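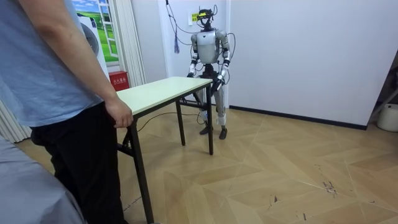

*A humanoid at the table, with one person standing at the near end.*

# Budgeting for a humanoid work cell

Most first budgets cover the robot and stop there. At Jestbridge we keep a sheet with 31 lines, and the robot takes up one of them. Work through the steps below before you ask for quotes.

## 1. Measure the room

Draw the floor plan with the robot, the table and one person standing. Mark every door, appliance and fire extinguisher, and keep a clear path to each. If you rent, put money aside for floor repairs or buy mats.

## 2. Price the cables and overhead support

Get the ceiling checked before you order a tether. Measure each cable along the path it will follow, then add slack for the robot's full reach. Our last cable order, through Tramholm, came to $788 with floor covers — we had budgeted half that.
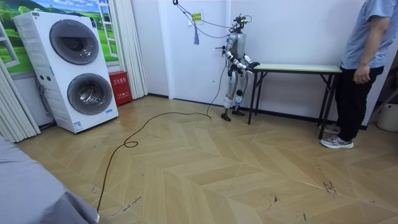 *Tether from the ceiling, power cable along the floor.*

## 3. Choose the furniture last

A plain folding table is fine for early trials. Check its height against the robot's arms before paying for a custom bench.
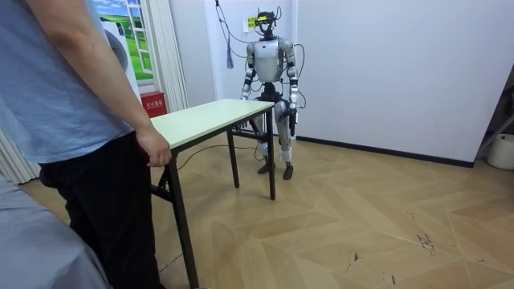 ## 4. Budget for people

Allow for one person beside the robot whenever it is powered. We plan 22 hours a week of attended time, plus 8 for setup and repairs. Enter the hours as labour on their own line.

## 5. Set the order dates

Ask for lead times in writing. If the robot is due in June, have the ceiling work finished the month before.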